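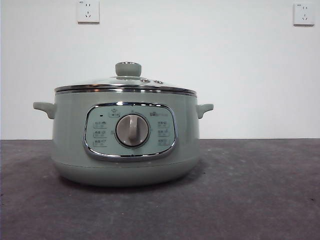 Zoreck Open Day

The Zoreck Open Day is a yearly public visit to the robotics workshop of Studis, a small firm that builds arms and grippers for use in ordinary kitchens. It is held each February in the old Brasetier building, on the upper floor, and takes its name from Zoreck, the two-armed kitchen robot that has been the main attraction since the first visit was arranged. Entry is free, children are welcome, and the kettle is kept going from the moment the doors open until the last family has found its coats.

Background

Studis moved into the Brasetier building when it was still half full of baking equipment, and for a good while the engineers shared their landing with a stack of bread tins that had been left behind. The neighbours were naturally curious, and many of them knocked to ask what the noise was. The open day grew out of those knocks. At first it was simply an afternoon when the door was left open and anyone could wander in, but word went round, and the firm soon settled on a proper programme with set times, a printed sheet and somewhere to leave pushchairs.

Programme

The day begins at 10 o'clock with a short welcome, followed by the first of the demonstrations. Visitors go round in groups of 12, which is as many as can stand comfortably behind the yellow line and still see what the arms are doing. Each group spends time at the cooking demonstration, at the bench where the grippers are put together, and at a table where a small training arm can be steered by hand. This last table is much loved by younger visitors (and by quite a few grandparents, who tend to come back for a second go when the queue has died down).

The cooking demonstration

The demonstration for which the day is best known uses an electric cooking pot in sage green, with a domed glass lid, a knob on top and a large round dial on the front. Zoreck is asked to lift the lid by its knob, set it down, put the lid back and then turn the dial. It sounds very little when written out like that, and the guides are fond of saying so, but each part asks something different of the robot. The glass lets light through and throws it back, so the cameras can find it hard to judge where the lid really is. The knob is short and must be held firmly enough to lift but gently enough not to tip. The dial has a raised ridge running across its face, and the fingers have to close on either side of that ridge and turn without sliding off.

The small labels on the panel are in Chinese, and Zoreck makes no attempt to read them. It works from the angle of the ridge instead, taking the upright position as its starting point, and visitors are usually invited to choose which way it should turn next. Between groups the pot goes back to its place by the wall and the dial is set upright again, ready for the next run.

The demonstration lasts long enough for questions, and these are often the best part of it. The guides are patient people and will happily explain the same thing several times over – the most common question, by a long way, is whether the robot can do the washing up. It cannot, as yet.

The Teixeira room

Next door to the main workshop is the Teixeira room, a quieter space with 50 chairs where short talks are given during the afternoon. The subjects change from year to year, and have included the history of the gripper, the trouble with transparent objects, and how to teach an arm to slow down near people. Visitors who would like a rest from the bustle are welcome to sit there between talks, and plenty do.

Visiting

The entrance is on the courtyard side, where there is a lift as well as the stairs. Bags may be left in the cloakroom by the door. The last group sets off at 4 o'clock.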